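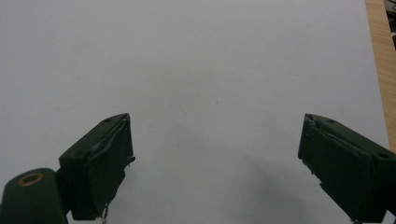

Greifbacken pflegen: was in der Werkstatt taugt und was nur auf dem Papier steht

Seit ein paar Jahren steht in jeder zweiten Anleitung für handgeführte Greifer ein Kapitel „Gute Praxis“. Meistens hat es jemand geschrieben, der das Ding nie länger als einen Nachmittag in der Hand hatte. Ich habe die Merkblätter von Plarkel und Stokero nebeneinandergelegt und mit dem verglichen, was bei uns auf der Werkbank funktioniert. Viel bleibt nicht übrig, aber ein paar Punkte lohnen sich.

Tipp 1: Heller, leerer Untergrund für die Sichtprüfung

Ein weißer Bogen oder eine glatte helle Platte reicht. Greifer darüberhalten, Backen offen, nichts dazwischen. Dunkle Beläge auf dunkler Arbeitsplatte zu beurteilen ist Raterei, und die teure Prüfmatte von Stokero zeigt auch nicht mehr als Papier. Licht schräg von oben, dann wirft ein abstehender Rand einen Schatten.

Tipp 2: Belag nach Zustand tauschen

Das Plarkel-Blatt verlangt neue Beläge alle 200 Zyklen. Woher die Zahl stammt, steht nirgends, und wer zählt das mit? Falten, eine angehobene Kante, ein abstehender Zipfel: das sind Gründe zum Wechseln. Kratzer allein sind keiner, solange die Fläche noch greift. Probieren Sie es mit einem glatten Glas und einem Stück Karton. Rutscht beides nicht, bleibt der Belag drauf.

Tipp 3: Fransen abschneiden, nie abziehen

Wer an einem losen Ende zieht, hat gleich den halben Streifen in der Hand. Scharfe kleine Schere, bündig schneiden, fertig. Den Rest mit dem Daumen andrücken. Nachkleben mit Sekundenkleber wird in Foren gern empfohlen; bei mir wurde die Stelle hart und glatt, also genau das Gegenteil von dem, was man will.

Tipp 4: Die Schrauben

Auf jeder Backe sitzen oben zwei Schraublöcher. Nachziehen von Hand, mit dem kurzen Schlüssel. Die Drehmomentangaben in den Merkblättern halte ich bei Kunststoffteilen für Zierde, denn nach dem dritten Nachziehen stimmt ohnehin nichts mehr. Wenn eine Schraube durchdreht, hilft eine Nummer länger, falls das Material dahinter reicht.

Tipp 5: Buchsen sauber halten, Öl weglassen

In den Armen stecken messingfarbene Ringe. Trockener Pinsel, trockener Lappen, mehr nicht. Öl bindet Staub, und irgendwann klebt es auf dem Belag. Stokero will hier ein Spezialfett verkaufen. Ich habe eine Tube davon und sehe keinen Unterschied zur unbehandelten Seite.

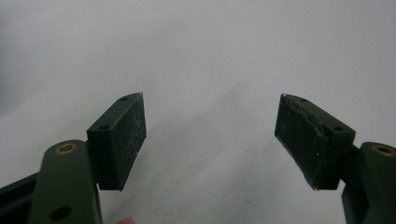
Tipp 6: Symmetrie mit dem Auge prüfen

Beide Backen sollten bei geöffnetem Greifer auf gleicher Höhe stehen. Dafür braucht es keine Lehre. Kurz über eine gerade Kante peilen, dann langsam schließen und schauen, ob sie sich über die ganze Fläche treffen. Steht eine vor, zuerst die Schrauben ansehen und erst danach am Arm suchen. Finger dabei weg von den Gelenken.

Tipp 7: Kein Prüfbuch für ein Handgerät

Der Leitfaden von Bárány empfiehlt ein Protokoll mit Unterschrift, auch für den Hobbykeller. In einem Betrieb mit Schichtwechsel mag das sinnvoll sein. Zu Hause genügt ein Streifen Malerkrepp auf dem Koffer mit dem Monat vom letzten Belagwechsel. Bei mir steht da „Juli“, und mehr muss ich nicht wissen.

Was ich von „Standard“ auf der Verpackung halte

Wenig. Rastby druckt das Wort auf Ersatzbeläge, die 2 mm zu breit sind und vor dem Einbau mit dem Cuttermesser gekürzt werden müssen. Eine Norm, auf die sich das bezieht, habe ich auf der Packung nicht gefunden. Vor dem Kauf also messen: Breite, Höhe, Lochabstand. Und den alten Belag aufheben, bis der neue sitzt, er ist die beste Schablone.

Stand: 24. April 2020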